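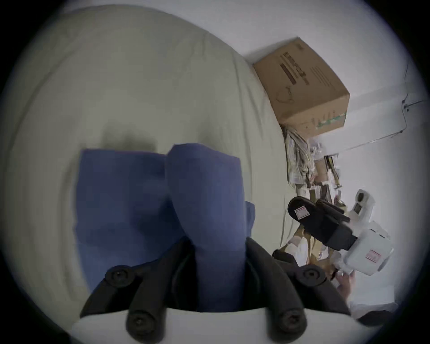 Folding practice on the bed, with one gripper on the blue cloth and the second coming in from the right.

I'd had the Povix open day in my diary for weeks, and I very nearly didn't go, as the forecast for Lumden was sideways rain and the only sensible train leaves at an hour I don't like to talk about. Glad I did. I write about household gadgets, mostly vacuums and the odd window cleaner, and I'd never had a chance to poke at the sort of kit people use to teach robots to do housework.

Povix is a small outfit on the top floor of the old Engebretsen building, up two flights of stairs that smell of floor polish. What they sell is a pair of hand-held grippers. You hold one in each hand and do the job yourself, fold a towel, say, or put the cups away, and each gripper records what it sees and how you moved. The recordings then go off to train a robot arm with the same sort of fingers on the end. So the customer is someone who has a robot already and wants it to learn something useful, though they did say they've had a few enquiries from people who simply like the idea (I can see how that happens!).

We were let in at ten on Friday 08/03/2019, 26 of us in all, and after coffee and a short talk we were split up and sent round four rooms. Kitchen, desk, shelves, bedroom. I started in the kitchen and was hopeless. You squeeze the handle and the fingers close, which sounds simple enough, but my brain kept wanting to use my own fingers and I chased a teaspoon round a worktop for what felt like half the morning. A man from a packaging firm got it into the drawer on his first go and was very gracious about it.

The bedroom was the one I'd come for. Laundry is the job I'd hand over to a machine tomorrow, and it's also the job every robot company shows in its video and then goes a bit quiet about. They've kept the place like a bedroom someone lives in, too. Pale sheet with the creases left in, a cardboard box up against the wall and a great heap of carrier bags and paper and packaging beside the bed. I liked that. My own spare room is much the same, and a robot that only copes with show homes is no good to me.

The fingers themselves are black and rubbery, and on cloth they're much nicer to use than on cutlery. They give a little. You come down over the fabric, squeeze, and the cloth bunches up between the two of them and stays put while you bring your other hand round. I managed a tea towel in thirds on my third try, and a T-shirt in something like the shape of a T-shirt. The trick, the demonstrator told us, is to go slowly and let go properly before moving away, otherwise you drag the whole lot along with you. I dragged the whole lot along with me quite a few times.

Now for the moans. The grippers get heavy. For five minutes you don't notice, and after a quarter of an hour my wrists did, and I have fairly ordinary wrists. If you're meant to fold the same towel over and over all afternoon (and you are, that's the whole point of the thing) then I'd want a lighter body or some kind of strap. The handle is on the chunky side as well. A woman in my group with small hands couldn't close hers all the way without shifting her grip, and I'd want to know there was another size before I ordered.

The other thing is the software. It's called Grolon, and it's the bit where you look back through what you've recorded and throw out the bad goes. It works, but it's slow to load and the buttons are tiny, and deleting a recording takes you right back to the top of the list every single time. I mentioned it and got a rather weary nod, so I don't think I was the first. A new version is promised for April.

As for what it costs, the pair with a case, charger and a year of Grolon is £2000, and you can hire the same set by the week – they wouldn't give a hire price on the day, only a card with an email address on it. For a college or a small firm with a robot arm sitting in the corner I'd say hire first. Do a week of towels and see how your wrists feel and whether anyone on the team still wants to do it on the Thursday.

What I didn't get to see was a robot doing any folding after all that teaching. There was a video, which looked lovely, but I've seen a lot of lovely videos. I asked if visitors could watch it live and was told perhaps at the next open day, so I've put my name down for that.

If you're going yourself, the café on the ground floor shuts at two and the lift doesn't go to the top. Wear sleeves you can push up. The train back was late, I had cheese sandwiches, and when I got in I folded a basket of washing by hand without dropping any of it.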